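Materials and Surfaces, Unit 5
Wear, marking and cleaning of grey finishes

Read pages 6 to 12 of the Plomthorpe booklet before the session.

Wear is the slow loss of material from a surface in use. In this unit we deal with three kinds: scratching, chipping and rubbing. Scratches follow the direction of travel. Chips occur where a coating is brittle or poorly bonded -- often at edges and along the line where objects strike. Rubbing removes the top layer over a wide area and leaves a patchy tone.

Matte coatings hide fine scratches but show pale chips. Bare metal does the opposite. Fine scratches catch the light, so inspect it from two angles and write down both results.

Grades of abrasive paper for the practical: start at 240, finish at 600. Do not skip grades. Wipe the Plarnov test plates between grades and keep the cloth for weighing.

Homework: choose one worn surface at home or at work, draw it, and label each kind of wear. Hand in at the Sotimby office by August 18, 2018.

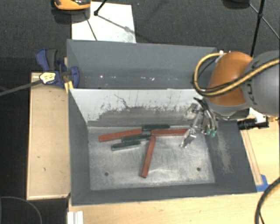
Fig. 5. Scratches and patchy wear on the divider of a grey bin, with a bare metal floor.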